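Dremcombe Residents' Forum
Board: Allotments and Shared Grounds
Thread: Proposed change to the water schedule, plots 1 to 132

grounds_office
Posted 23 Jun 2024

Plot holders are advised that the Grounds Office proposes to amend the watering schedule at the Cele Road site. Under the present arrangement, all taps are open from sunrise to sunset. Under the proposed arrangement, the east taps would be open in the morning and the west taps in the evening, with both closed between noon and 4 p.m. The change would take effect in July and remain in place until the first frost. Comments may be entered in this thread. Comments sent by telephone will not be recorded.

P. Maluleke, plot 41

I wish to register an objection. The midday closure is reasonable. The division between east and west is not. Holders on the west side who work evening shifts would have no access to water on any working day. I would ask the office to state what problem the division is intended to solve.

grounds_office

The purpose is pressure. When both lines are open, the far taps on the east line deliver very little. The supply pipe is 2 inches at the road and was laid to serve the original plots only.

marrowbone

With respect to the office, the pressure at the far east taps was poor before the west line existed. I have held my plot long enough to remember it. The valve near the compost bays has never opened fully. I would request that it be inspected before any schedule is adopted.

tilth_and_co

I support the proposal as written. Several holders leave hoses running unattended for the whole of an afternoon. A fixed schedule is the only measure that has had any effect at other sites, including Wesero Lane.

P. Maluleke, plot 41

The Wesero Lane schedule applies to hoses only. Watering cans may be filled there at any hour. If the same exemption were written into this proposal, I would withdraw my objection.

marrowbone

I would second that amendment. A holder with a can is no burden on the line.

tilth_and_co

I do not agree. An exemption for cans becomes an exemption for barrels within one season. A 200-liter barrel filled at midday draws as much as any hose.

hollis_plot_90

May I raise the question of cost. The office reported a water charge of $756 for the last billing period. It would assist members to know whether that sum includes the leak at the lower gate, as it does not seem sensible to revise the schedule on the basis of a figure that includes a leak.

grounds_office

The charge does include the leak, which has been repaired. The office accepts that the next bill will be a better guide. The proposal was made on grounds of pressure, and the cost was given for information.

hollis_plot_90

Thank you. In that case I have no objection to the midday closure. I remain opposed to the rest until the valve has been examined. 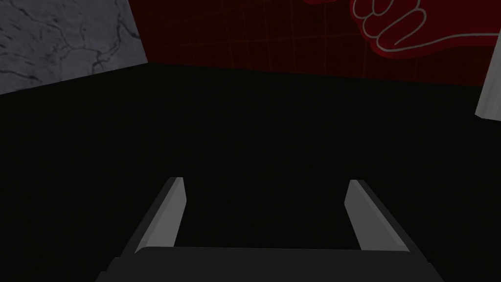
Attachment, hollis_plot_90: gripper, computer rendering

marrowbone

Noted and supported. For the record, the valve is a Busov pattern and takes a square key. The key in the shed is the wrong size.

grounds_office

The office will obtain the correct key and inspect the valve. The proposal is amended as follows. The midday closure will begin in July. The division between the east and west taps is deferred. Cans of any size may be filled at all hours. Barrels may not be filled between noon and 4 p.m.

tilth_and_co

I ask that my disagreement with the third point be recorded.

grounds_office

It is recorded. Pravesh Maluleke is asked to confirm that the objection from plot 41 is withdrawn.

P. Maluleke, plot 41

Confirmed, subject to the wording on cans appearing on the notice at the gate.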